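How to check a bimanual sorting result before you believe it

Posted 06/08/2018 in Methods

A success rate for a two-arm policy is easy to produce and hard to trust. We have been burned by our own numbers more than once. The steps below are the ones we now run on any dish-and-stick sorting result before it goes into a report, ours or anyone else's. They assume you already have a trained policy and a working pair of arms. If you are still fighting calibration, stop and fix that first.

Step 1. Write down what counts as a success

Do this before the first rollout. "Stick ends up in the right dish" sounds clear until a stick lands across the rim. Decide whether a dish that gets pushed off its plate is a failure. Decide what happens when one arm finishes and the other stalls. The Zoren write-up claims 97 percent, and after reading it twice I still can't tell which of these cases were thrown out.

Step 2. Break the layout

Most policies like this learn positions a lot sooner than they learn colors. If the pink dish was always upper left in training, the policy may be ignoring pink entirely. Shuffle the dishes and plates by a random list, not by hand. People who shuffle by hand put things back where they're used to seeing them. 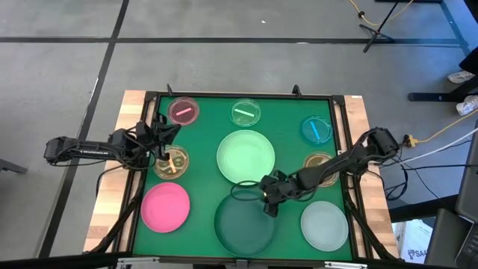 Five dishes and four plates on the green board, left gripper over the orange stick.

Look hard at your color pairs while you're at it. A dark green plate on a green board is a fair test of the overhead view, and I would keep one in every layout. If results drop sharply whenever that plate is the target, report the drop. Don't swap in a brighter plate and rerun.

Step 3. Cover each camera in turn

Run the same layouts with all views, then with the overhead view blanked, then with each wrist view blanked. Blank the input in software so the arms and mounts stay as they were in training. We use 2 repeats per layout per condition, which is thin, but enough to show a dead input. In our Hultine runs, blanking the left wrist view changed nothing at all, and that told us more than the headline number did. Either the policy never learned to use it or the layouts never required it. We still don't know which.

Step 4. Watch the nested cases separately

Stacked items are where averages hide things. With a clear dish inside a bowl inside a plate, there are several rims close together, and a policy that grabs "the edge" can get lucky. Score these trials in their own table. Pull the wrist video for each one and note which rim the fingers were heading for before contact. A correct final position with the wrong rim goes down as a lucky success in our sheet. It's tedious. Our last batch was 624 trials, and 79 of them were nested. Fold those into the total and you can barely see them.

Pay attention to the lighting too. A glossy dish throws reflections, and a washed-out band across the board can move when somebody opens a door. If you can't control it, log it.
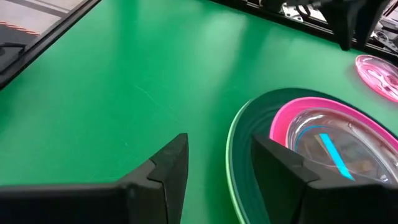

Step 5. Try a dumb baseline

Write a script that picks the nearest stick and drops it at a fixed spot for each color. No learning. If it gets close to your policy on the original layouts, your original layouts are too easy, and the gap you should be reporting is the one on the shuffled set. The Van Damme comparison skips this step, so I don't put much weight on it.

Step 6. Have a second person score

Give them the video and the rules from step 1, and keep the policy name off the files. Where the two scores disagree, fix the rules and score the whole batch again. At Dostville we skipped the rescoring until last December to save time, and I would treat our results from before then with some care.

Known gaps

None of this tests new objects, and none of it says much about speed. A policy can pass every step and still fall apart on a different table.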